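Cloka gripper kit with the Bokard side cable: a buyer's review

By Ese Afolabi

I plan equipment for a small teaching lab that does tabletop handling work: scooping, pouring, moving dishes, putting things back. We already had the arm. What we needed in February was a gripper that could hold kitchen tools made for hands, plus everything that has to be bought along with it. We looked at two kits, the Cloka and the Dorkia, and bought the Cloka. This review covers 12 weeks of use and is written mostly for whoever has to fill in the purchase form.

What comes in the kit

The gripper, a mounting plate, a short power and data cable, a set of screws and a printed card with the wiring. The card is fine. The cable is too short for our arm, and we ended up ordering the longer Bokard one, which took 12 days to arrive. If your controller sits on the floor, order the long cable on the same form as the gripper. We lost most of two weeks to that.

Fingertip pads are sold apart from the kit. A pair is included, but they wear, and the supplier won't ship a single pair. Put a pack in the first order.

Setting up a rice task

Rice scooping is our standard task for new students. The props are a steel bowl of uncooked rice, a small wooden cup to fill, and a wooden spoon that rests on a steel plate. All of it came from a housewares store, and it was the cheapest line in the budget.

The gripper body is dark and bulky at the back and narrows toward the tip, and the narrow end matters more than I expected when I compared spec sheets. It can get down to the rim of a shallow plate without the body getting in the way. The Dorkia is square all the way to the front, and in the demo we were given it had to come at a plate from straight above.
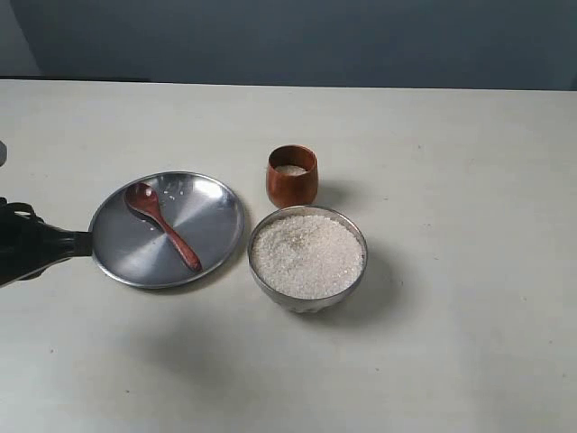 Grip and control

Holding a spoon handle is harder than holding a block. The handle is slender and smooth, and a spoon full of rice wants to turn in the fingers. With the force setting left at the factory value, ours turned often. Raising it fixed most of that. Out of the first 100 scoops we logged after the change, 77 went from bowl to cup without the spoon slipping. That is good enough for teaching. I would not call it good enough for a production line, and the Cloka isn't sold for one.

Opening and closing are smooth and fairly quiet. Small changes in position work as they should. The software that comes with it is plain, starts every time, and saves settings by name. It does not warn you if you load the settings for a different tool, so we put the tool name first in every file.

The cable

Our cable stands up in a loop along the upper side of the gripper. It needs that slack so the wrist can turn. The kit has one clip for it and should have more. Plan your motions with the loop in mind, especially if you have a shelf or a camera post close to the arm. Cable ties are a small cost, and I now list them as their own item so they don't get forgotten.

Bench space

Measure the table before you order anything. Our layout keeps the plate on the left near the gripper, the cup toward the back and the bowl in front of it, with the right half of the table clear. The clear half is useful. It gives you a place to add a second set of dishes later without moving the arm mount, and it makes stray grains easier to sweep up. A pale tabletop works well with dark tools, though white rice is hard to see on it. On the steel plate a few loose grains show up fine.

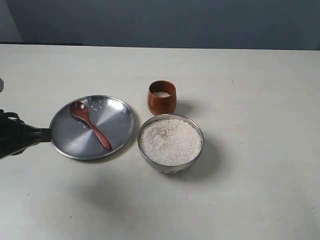
What to put in the budget

Gripper kit
Long cable (Bokard or equal)
Pack of fingertip pads
Extra clips and cable ties
Spare mounting screws
Props, with a second wooden spoon
Half a day of staff time for mounting and force settings

We bought through Ekpo, who gave us a written quote that stayed good for a full budget cycle. Their phone support was slow in the morning and better after lunch. Ask for shipping as a separate line, as ours was folded into the kit price the first time and had to be requoted before our office would approve it.

Would I buy it again

Yes, for this kind of work. The shape of the front end suits plates and low bowls, and the force control is good once it has been adjusted. I would mark it down for the short cable, the single clip and the way pads are sold. If your tasks are mainly boxes and blocks, the Dorkia costs less and should do the job.

Four out of five.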